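Course AUT 220, Robot Cell Practice
Handout 9: Cable management and workspace rules for two-arm bench stations
Ellholm Technical Institute, Automation Program

9.1 Scope

This handout covers the bench stations in Lab 54, where two small arms share one mounting rail. It does not cover the floor cell at the Kurkton annex, which has its own fence, its own lockout procedure and a separate sign-off sheet. Read Handout 8 (Stops and Power Isolation) first. The terms "workspace," "reach" and "rest pose" are used here as they were defined there.

9.2 Classes of cable

Every cable at a station belongs to one of three classes.

Class A, arm cables. Fixed to a link, or routed along it, and moving with it. They carry power or signal to the joints and the wrist.

Class B, station cables. They run from the rail or the controller to the outlet or the computer. They do not move during a run.

Class C, work cables. Loose cables used as the object of a task, such as sorting, untangling or plugging in. A Class C cable must not be connected to anything at either end. Check both ends by hand before the run starts.

Mixing classes is the most common fault found at inspection. Black Class A and Class C cables look alike on a monitor, and an operator working through a camera view can close a gripper on the wrong one. The Trornley lab manual calls for colored sleeves on Class A. We recommend sleeves but do not require them.

9.3 Routing rules for Class A

a) Leave a service loop at each joint. The loop must be long enough for full travel and short enough that it cannot pass over a fingertip.
b) Clip the cable along the link at regular intervals. Tape is not accepted.
c) No cable may cross the gap between the two arms.
d) With power off, move each joint by hand to both limits and watch the loop. Repeat after any change to the wrist or gripper.

9.4 Placing the work

Loose cables are a difficult work object. They lift, snag and drag, and a pull on one strand moves strands elsewhere. Note the position of the bundle relative to both wrists before enabling motion, and keep connector ends in sight of at least one camera.

Station views, head and wrist cameras:

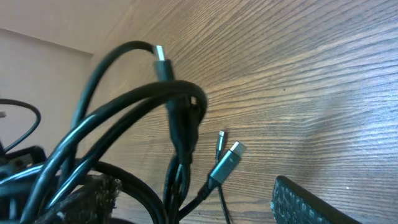
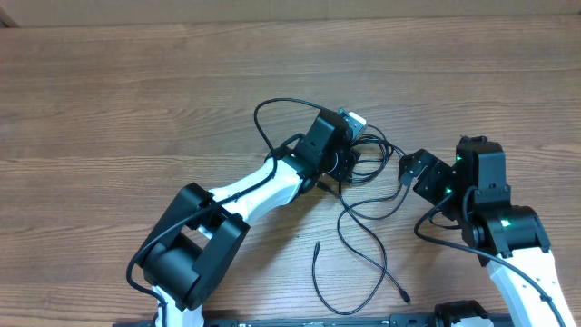
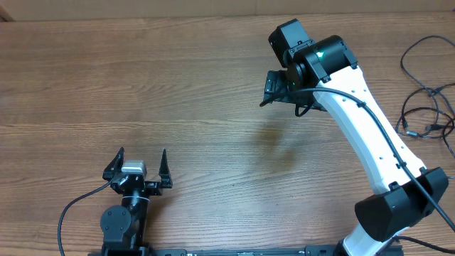

9.5 Shared workspace

The overlap zone is the volume that both grippers can reach. Only one arm may enter it at travel speed. If a task needs both arms in the zone together, set both to the reduced speed limit, 20 percent of rated joint speed, and have a second person at the stop button.

When one arm holds a strand and the other pulls, the load passes through both wrists. Hobby-grade servos will stall before the cable gives way. A stall lasting longer than the timeout set in the controller must end the run. Do not raise the timeout to finish a task.

If a strand wraps around a finger or a wrist:
1. Stop both arms.
2. Do not command the gripper open. An opening finger can tighten the wrap.
3. Isolate power as in Handout 8. Support each arm by hand as it goes slack.
4. Free the strand, then inspect the Class A cables on that arm for pulled connectors.
5. Enter the event in the station log.

9.6 Before each run

Rail clamps tight.
Class A loops clear of fingers.
Class B cables off the work surface, or fixed to it.
Class C cables disconnected at both ends.
Straps, ties and loose hardware accounted for.
Stop button tested.

The check is signed by the operator and kept with the log. Unsigned runs are not graded.

9.7 Relation to published standards

Industrial robot safety standards are written for larger machines and for complete installations. They do not set cable classes for bench equipment, and the classes in 9.2 are local. What carries over is the method: identify the hazard, estimate the risk, reduce it by design first, and write down what remains. Form 597 follows that order. Use the Bautista worksheet only for the risk estimate, not for the whole form.

9.8 Assigned work

Complete Form 597 for your own station. Include a sketch from above showing the rail, both arms at rest pose, the overlap zone and every Class B cable. Mark the point on each arm where a loose strand is most likely to catch and state the measure you chose. Due at the start of the next lab period.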